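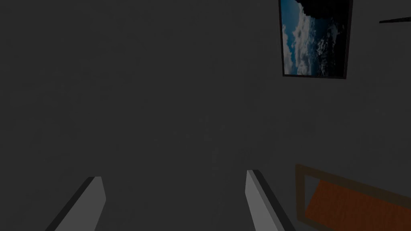

Simulation: Greifer mit zwei Fingern vor grauer Fläche, rechts oben ein Wolkenbild. Grafik: Robotik-AG Binbridge

PRESSEMITTEILUNG
Robotik-AG Binbridge, Januar

Unser Greifer fährt zum Vodero-Cup - und wir suchen noch Leute!

Ich darf in diesem Halbjahr die Pressearbeit für unsere AG machen, also schreibe ich das jetzt einfach mal so, wie ich es auch am Telefon erzählen würde: Wir sind beim Vodero-Cup dabei! Die Zusage kam kurz vor der letzten AG-Stunde, und danach war an Arbeiten erst mal nicht mehr zu denken.

Der Vodero-Cup ist ein Wettbewerb für Schülerinnen und Schüler ab Klasse 9. In der ersten Runde wird komplett am Rechner gearbeitet. Jedes Team bekommt dieselben virtuellen Räume und muss einen Greifer so programmieren, dass er Gegenstände findet, aufnimmt und an der richtigen Stelle wieder ablegt. Wer weiterkommt, darf in der zweiten Runde an einen echten Arm. Wir sind mit sieben Leuten gemeldet, unser Teamname ist Nulline (fragt bitte nicht, wir haben zwei Nachmittage darüber diskutiert).

Bis zur Anmeldung hatten wir 1082 Testläufe in der Simulation gemacht. Am Anfang ging fast alles daneben. Der Greifer hat sich an Regalen verhakt, Becher umgeworfen und einmal minutenlang im Kreis gedreht, weil ich ein Vorzeichen vertauscht hatte. Lesia Kovalchuk hat dann die komplette Steuerung der beiden Finger neu geschrieben, und seitdem macht das Ganze richtig Spaß. Bis zum Abgabetermin wollen wir auf 2000 Läufe kommen.

"Mich nervt vor allem noch die Ausrichtung kurz vor dem Zugreifen", sagt Lesia. "Wenn die Finger schräg ankommen, rutscht alles weg. Daran sitze ich gerade jeden Abend."

Tarun Dwivedi und Harsh Agarwal kümmern sich um die Bilderkennung. In den virtuellen Räumen hängen nämlich auch Bilder an der Wand, und unser Programm hat anfangs ziemlich viel für greifbar gehalten, was es ganz sicher nicht ist. Die beiden haben dafür eine eigene kleine Sammlung von Problemfällen angelegt, die wir nach jeder Änderung durchlaufen lassen.

Betreut wird die AG von Ankit Bansal, der bei uns Informatik unterrichtet. "Ich sage möglichst wenig und koche Tee", meint er. "Die Gruppe hat sich das meiste selbst beigebracht, und die Fehlersuche können sie inzwischen schneller als ich."

Die Firma Grewal übernimmt das Startgeld und die Fahrtkosten, zusammen 300 Euro. Dafür ein riesiges Dankeschön! Ansprechpartner dort ist Lalit Kushwaha, der uns auch schon angeboten hat, vor der Abgabe einmal kritisch über unseren Code zu schauen.

Wer mitmachen möchte: Für das Team selbst ist die Anmeldung durch, aber die AG läuft ja weiter, und im zweiten Halbjahr wollen wir eine Gruppe für Einsteiger aufmachen. Programmieren muss man dafür noch nicht können. Wir treffen uns um 15 Uhr im Computerraum im Erdgeschoss, einfach reinkommen und zuschauen.

Redaktionen sind natürlich genauso willkommen. Wir zeigen gern einen Testlauf live, dann aber bitte vorher kurz im Sekretariat Bescheid geben, damit die Rechner frei sind. Die Grafik darf mit Quellenangabe kostenlos abgedruckt werden.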